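Setting up the toy bin and the sorting boxes

Before you start, clear yourself a table. I like one with a cloth or some kind of soft top on it, so the balls don't take off for the far wall the second you let go of them. You want the big bin on it, full, and you want room next to the bin for the small boxes with the round holes. That's pretty much the whole station. Ours at Camus gets set up before lunch most days and it takes me 25 minutes if I don't stop to squeeze anything (I always stop to squeeze something).

One gray bin, packed with balls, bricks and soft things: 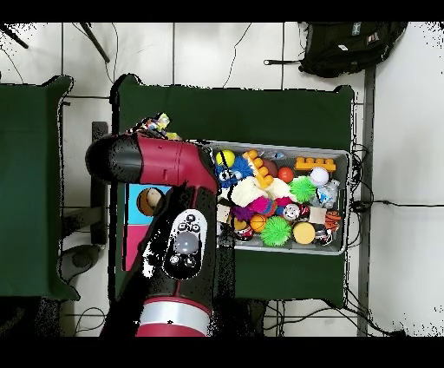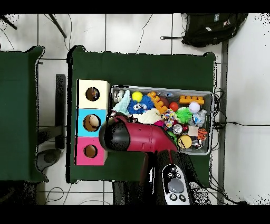
Itziar Zabala read my first draft and wrote in the margin that I should tell people to fill the bin first and fuss over the boxes afterward, as you can't judge how many boxes you need until you know what you've got. She's right, so I've moved the steps around. Thanks, Itziar!

Step 1. Fill the bin

1. Put the bin down where it's going to stay. A full one is a pain to slide, and it bunches up the cloth.
2. Drop in the soft, fluffy toys first. They make a kind of nest and everything else sits better on them.
3. Add the big bumpy building bricks. Lay them at different angles, and not side by side, or they'll form a little fence and all the balls end up in one corner.
4. Now the balls. Mix them up! A smooth one, a spiky one, something like a baseball, a tiny one that hides. The spiky ones are the favorites here by a mile.
5. Finish with the odd stuff, such as a rope toy or a stringy thing or a bit of crinkly plastic.

Note: I stop when the toys reach the rim. You can heap them higher, but then you'll be crawling under the table for the rest of the afternoon.

Caution: Go through the small pieces before anyone under three gets near the bin. If it fits inside a toilet paper tube, it goes in a jar on the high shelf. Same for plastic bags and wrappers, and for any toy with a loose eye.

Step 2. Set up the boxes

1. Pick your boxes. Cube shapes with a round hole in the top are what you're after, and a different color for each one makes the rules much easier to explain.
2. Stand them next to the bin, holes up, close enough that a short arm can go from one to the other.
3. Take the biggest ball you plan to use and try it in every hole. Do this now and save yourself the tears.
4. Decide what each color is for. My usual is balls in the blue, soft toys in the pink, and the cream one for "I don't know," which fills up fastest.

Note: The catalog sheet from Pappas lists 647 bits and pieces you could put in a bin like this. You don't need them. We ran the first month on what was rolling around under the couch, plus one bag from a yard sale.

Step 3. Play a round

1. Give the bin a stir with both hands.
2. Call out a box color. Whoever's turn it is finds something that belongs in it and drops it through the hole.
3. Keep going until a box is full or somebody wants a snack.
4. If a toy won't go through, it goes back in the bin. No shoving, please, the edges of the holes get tatty and then they scratch.

I give each round 30 turns with the older kids. With the little ones I don't bother keeping track, we just go until the bin looks low.

Step 4. Put it away

1. Tip the boxes out over the bin and reach inside to check for stragglers. Fluffy toys cling in the corners.
2. Pull out anything sticky or chewed and wash it. Hard balls and bricks can go in warm soapy water. Soft toys go in a pillowcase with the top knotted, on a cool wash.
3. Let everything dry all the way before it goes back. I leave mine overnight on a towel (the rope toys can take two nights, so have a spare).
4. Squash down the fluffy stuff and shut the bin in a cupboard.

Caution: Don't lift a full bin by one end. Two hands, long sides, bend your knees, and get a second person for the bigger size.

If you're doing this for a whole building, like the people at Sturedano did in June, make one master list of what goes in each bin and tape a copy inside the cupboard door. Theirs came to 3,000 toys, and I'd still say one bin out at a time is plenty. Spare box lids and the blank list are in the Fledunano folder, second tab.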